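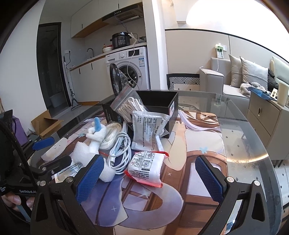 Why do some photos come out blurry?

You take a picture of your dog running across the garden. When you look at it, the dog is a brown smudge with a tail. The grass looks fine. What happened?

To understand it, you need to know a little about how a camera collects light.

Letting the light in

A camera needs light to make a picture. Light comes in through the lens, which is the round glass part at the front. Behind the lens is a sensor. The sensor is a flat piece that measures the light landing on it. Older cameras use film instead.

The camera collects light only for a short time. This time is controlled by the shutter. On many cameras the shutter is like a pair of curtains that open and close. A phone usually does the same job by switching its sensor on and off very quickly.

The length of time is called the shutter speed. It is often a tiny part of a second.

When things move

If your dog runs while the camera is collecting light, the dog is in one place at the start and a different place at the end. The camera records all of it in one picture. That makes the smudge, and it is called motion blur.

The grass did not move, so the grass is sharp.

A fast shutter speed helps. If the shutter is open for one thousandth of a second, even a quick dog does not get very far.

When you move

Sometimes the whole picture is blurry, even the wall and the floor. This usually means the camera moved. It is called camera shake. Small wobbles from your hands are enough to do it, and so is pressing the button hard.

Camera shake happens more in dark places. When there is not much light, the camera has to collect it for longer. A photo in a dim room may need the shutter open for 1/15 of a second. That sounds quick, but your hands can wobble in that time.

When the camera looks at the wrong thing

There is a third kind of blur. The lens has to be set for the right distance, and this is called focusing. If it focuses on a bush behind your friend, the bush will be sharp and your friend will be soft around the edges.

On most phones you can tap your friend's face on the screen to tell the camera where to focus.

Things to try

Hold the camera with both hands and tuck your elbows in against your body.

Lean on a wall or a tree.

Go outside or stand near a window.

Wait for the moment when a moving thing slows down. A person on a swing stops for an instant at the top.

Take more than one. Chie Sekiguchi photographs families by the river at Grestgate, and she once took 23 pictures of three brothers jumping off a log. She kept five.

Blur on purpose

Some photographers want blur. If you leave the shutter open for a few seconds at night, car lights turn into long red and white lines. The camera has to stay very still, so it goes on a stand with three legs called a tripod.

Words to know

Lens: the glass part that bends light to make a picture.
Sensor: the part that measures the light.
Shutter speed: how long the camera collects light.
Focus: setting the lens so that something looks sharp.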